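10/23/19

Since January I belong to a small reading circle in Stavmont. We are five persons and we read only books about the history of science. This month it was my turn to choose, and I took an old biography of the astronomer Ulloa, who spent 22 years at the observatory of Coten and measured the same few stars again and again.

I must say that the first 90 pages are slow. The author explains every letter and every quarrel about money. But then comes the chapter on the winter measurements, and I read it in one evening, with cold tea beside me.

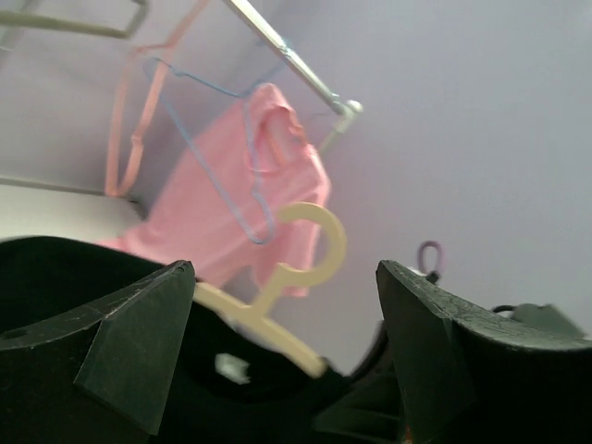 What I liked most is how the book treats mistakes. Ulloa had a wrong value for one star during two years, and he built other results on it. When he found the error he wrote a short letter to his colleagues, very dry, and started again from the first notebook. The biographer gives this letter in full. I copied it by hand, partly to practise my English — the translation is beautiful — and partly for the pleasure of it.

The last part, about the move to the new observatory at Gevivgate, is weaker. There are too many names and I lost my way. 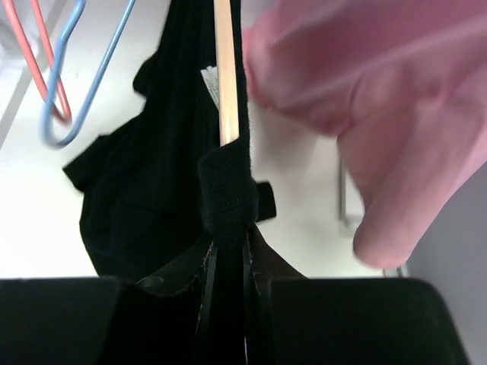
Vicente Quiroga wrote to me that I am unfair to the Gevivgate chapters, and that the quarrel over the second telescope is the best thing in the whole book. He advises to read them with a map of the hill. I found one in the appendix and I will try again before our next meeting.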